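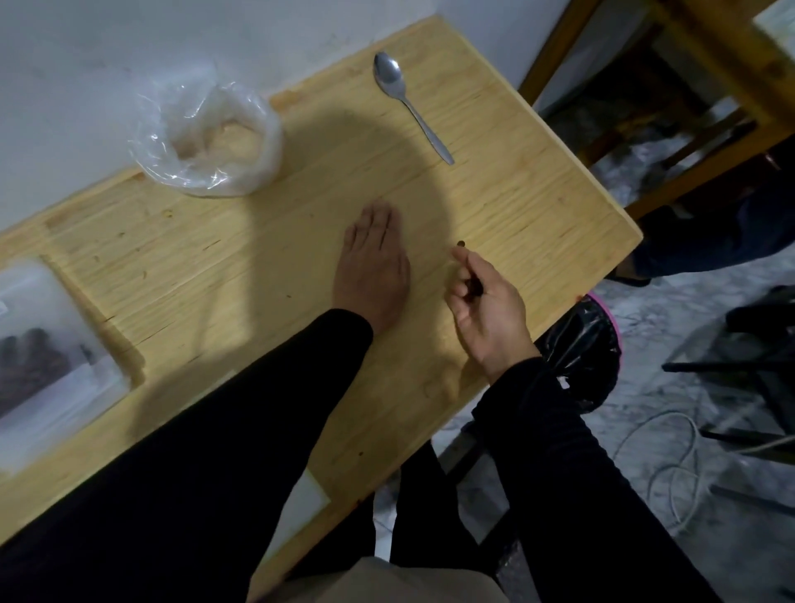

Skadus today released the results of a study on how robots can learn small kitchen tasks from recordings of people's hands. The work compares two ways of dividing a recording into training segments: by fixed time intervals, and by changes in what the hands are doing. The recordings are made from head height and include moments when no tool is held. In one, the left hand lies flat on the table, the right index finger is extended, and a metal spoon rests near the far corner, outside the shadow that falls across the wood. Under the fixed-interval method, such moments were often joined to the start of the next movement. The second method stores them as separate segments.

The study used 2,536 segments of spoon and container work. A policy trained on the hand-based segments completed 78 percent of its test trials. The same policy trained on fixed intervals completed 50 percent. Both versions used the same network, the same recordings and the same robot arm.

"The difference is mostly in the approach to the container," said Aurelia Hämmerli, who led the study. "When the segment boundary falls in the middle of a reach, the model learns two half movements and has trouble putting them together."
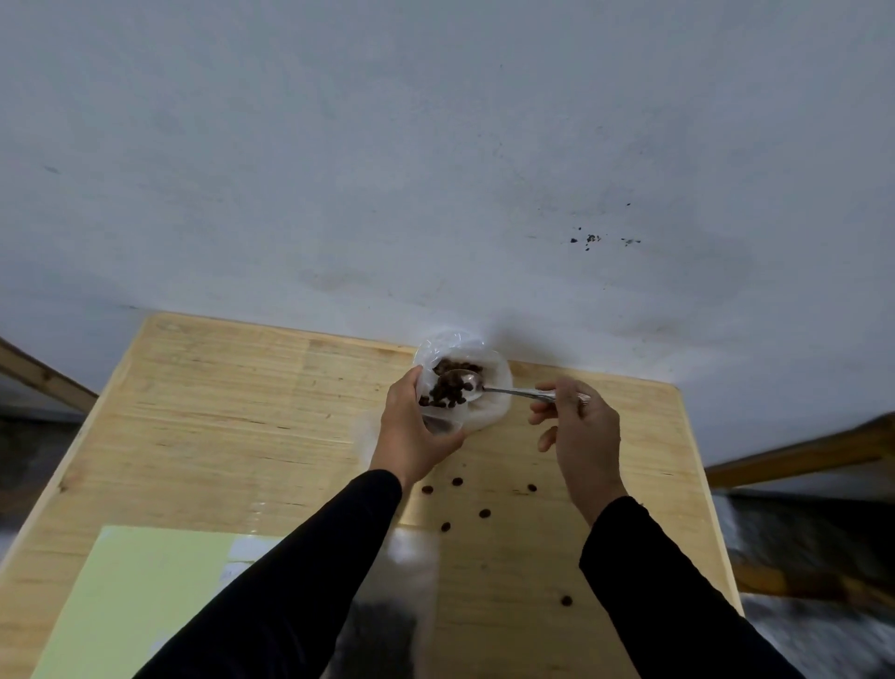
Scooping was chosen because both hands have a part in it. One hand holds and tilts the container while the other controls the spoon, and the angle between them changes throughout. Loose material such as coffee beans also shifts under the spoon, so a stored path cannot simply be replayed.

The method has limits. Boundaries are less reliable when one hand hides the other, and the tests covered a single arm design. Joyce Koech and Somkiat Chareonsuk are now preparing a second round with 10 further tasks, to begin in November.

The segmentation code, named Stakance, is available to research groups on request. Questions about the study may be sent to Manee Kongkaew at the Skadus press office.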